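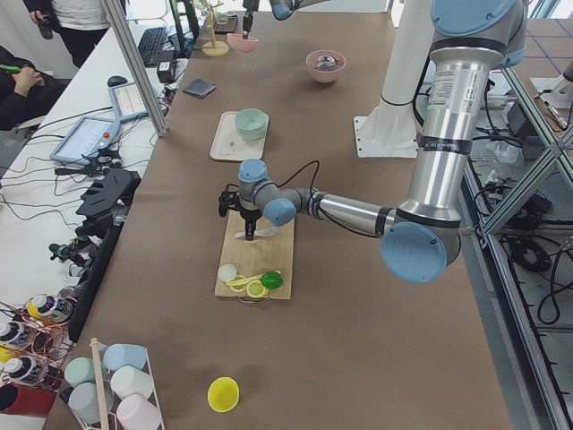 When does the new citrus and ice rule for street drink stands start in Ratden?
It starts the first day the summer stand permits are valid, and every stand holding one has to follow it, old permits included.

Ratden tightens rules on lemonade stands, vendors split
2018-04-29

RATDEN - Drink vendors in the market district will have to keep cut fruit covered and ice in its own container this summer, under rules the town health office put out late last week. Fines start at $32 for a first miss. A second one is $178 and a third can cost a stand its spot.

The office says the change comes after a run of complaints last summer, mostly over scoops left lying in the ice and lemons cut in the morning and still sitting out at closing time. No illnesses were tied to any stand. Inspectors wrote warnings, few fines.

"We were giving the same warning to the same people," said Irfan Tarar, who runs inspections for the office. "Now there's a number attached to it."

What changes. Cut lemons, limes and oranges go under a lid or in a cooler between orders. Ice for drinks can't share a box with bottles or cans. Scoops get a holder. Boards and knives get washed every two hours and there has to be a log, on paper is fine. Whole fruit can stay out on the counter like before.

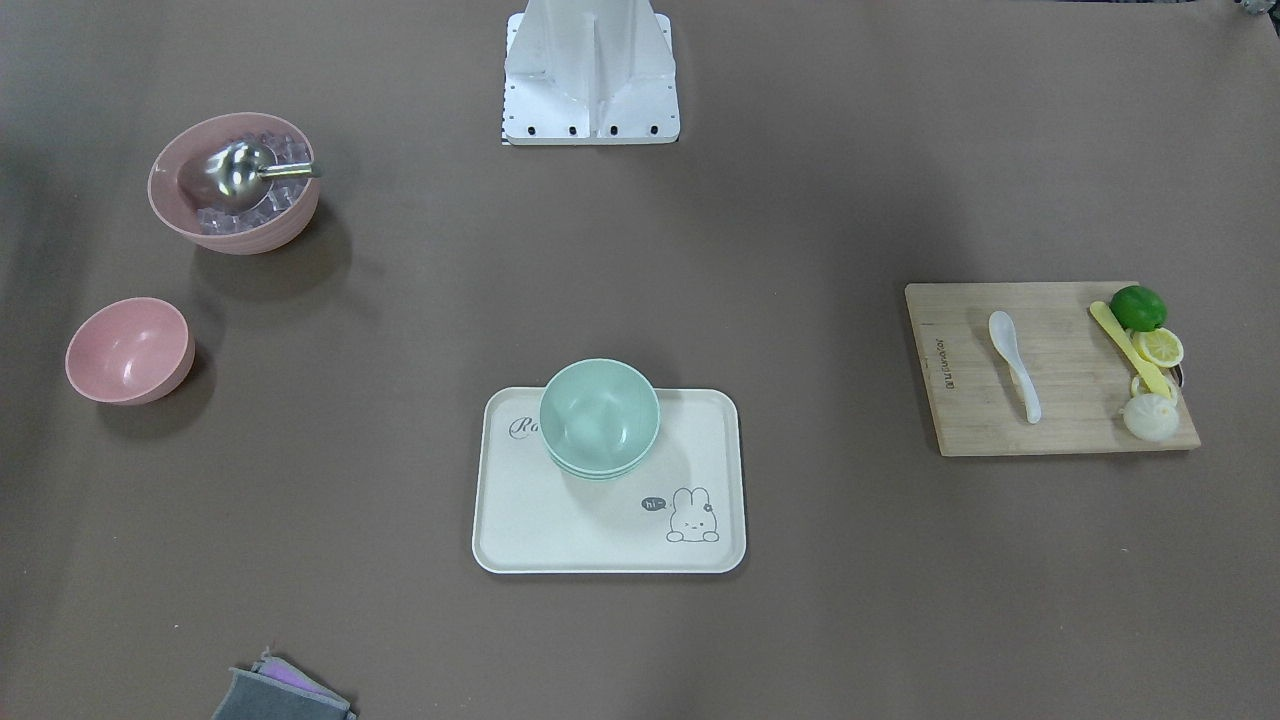
Ice is the part vendors are grumbling about. Most stands run one cooler for everything, and a second one means more to haul and more to fill. There's no power at the north end of the market, so plug-in units are out for those spots. The office says any clean container with a lid will pass, doesn't have to be a cooler, doesn't have to be new.

Lesia Sydorenko has sold lemonade and mint tea by the Gotura fountain for 12 summers. She backs the fruit rule and calls the log a headache.

"I wash my board all day long, I'm not going to stop a line of kids to write down the time," she said. "Covering the lemons, sure. I do it already, the wasps are terrible."

She'd like the town to bring back the ice delivery that used to stop at the market at noon. That ended two years ago when the supplier, Pasichnyk, dropped its small accounts. Vendors now buy bags at the gas station and carry them over. On hot weekends the station runs out before lunch.

Tarar said the town has no money for ice but is talking to a wholesaler, Flakotix, about a shared drop-off. Nothing signed. He would not give a date or a price per bag.

Permits cost the same as last year, $360 for the season. Renewals opened in March and some vendors had allready paid before the rules came out, which did not go over well at the public meeting. Several asked for refunds. The office says anyone who wants out can get the full fee back up to the day the season opens, nothing after that. Ask at the front desk, bring the receipt.
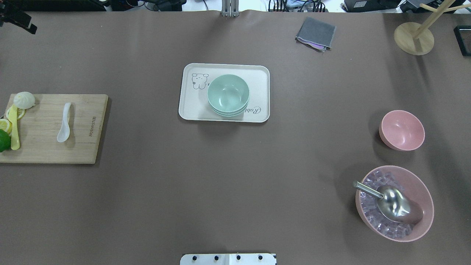

Kids' stands in front yards are exempt, same as always, as long as they're on private property and not open more than a weekend at a time. Church and school sales need a one-day permit, free, but the ice and fruit rules do apply to them. That tripped up a couple of people at the meeting so the office is mailing a notice to the schools.

Also new, stands have to post the permit where customers can read it. Taped to the back of the cart doesn't count. Lost ones can be reprinted for free.

The office will run two short classes on safe cutting and storage before the season opens, both at the town hall annex, both in the evening. Vendors who go to one get their first fine waived, if they get one. Sign up by phone or at the desk. Seats are limted and the first class is filling up.

Sydorenko said she will probably go. "My niece works the cart with me now, she can take the notes."

A full copy of the rules is on the bulletin board at the annex and at the library. Comments are still being taken on the log requirement only, in writing, and the office says it may switch to one entry at opening and one at closing if enough vendors ask. The rest is final.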